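Notebook, Flellivard, kitchen chores in sim
February, 9:40

Picking up mug clearing again. Þröstur wants something we can say to Rostora about whether the arm can clear a counter by itself. My answer today is still no, but the mug part is less bad than it was. Budget is 2,000 sim runs on this kitchen, then Hanne needs the machine back.

Start pose check first. Gripper lowered over the white mug, spoon left standing in it, antler sculpture right behind. Birthe asked if we could take the sculpture out. I'd leave it in. People keep things on their counters, and the planner should have to deal with it. 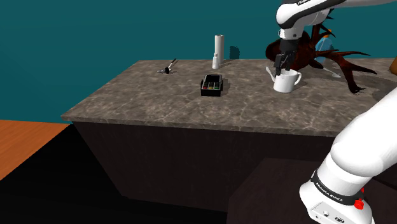
Grasp notes, 11:15

Contact on the rim, two fingers at the edge. Grip force setting 40, same as before. Mug tipped well over with the mouth open toward the wrist view and the handle out on the far side. Fine for carrying something to a sink, no good at all if there's coffee in it. 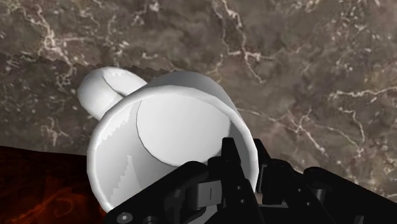 Imani thinks we should go for the handle and forget the rim. I tried 8 handle approaches by hand and kept 2. The approach angle gets awkward with the sculpture there, so rim stays the default for now.

Stair-step shadows again in the render. Guðlaug says it's the shadow map resolution. Ask her whether it matters for training or only looks bad.

To do: log spoon position separately from mug. Rerun with force lowered. Don't promise Rostora dishes.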